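Motaung Reading Rooms: progress report, March

We've had a wonderful spring so far! Chantelle Mokoena now runs the after-school room with 35 regular readers, and the Saturday-style family sessions have moved to 5 p.m. – parents asked for that and they do come.
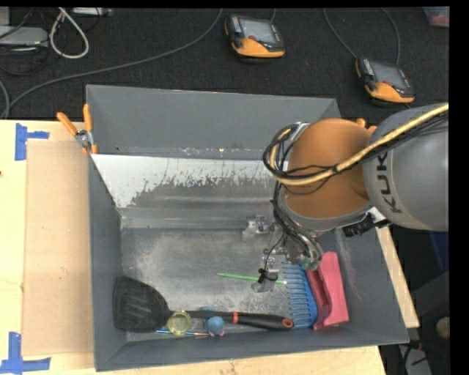 The book drive brought in 2,000 titles, many in Sesotho and isiZulu, and Zinhle Radebe has shelved roughly 100 of the picture books already (the little ones can't wait). Your grant paid for the shelving and the rugs.

Still open: the second room's lease. Ayanda Mkhize meets the landlord next month.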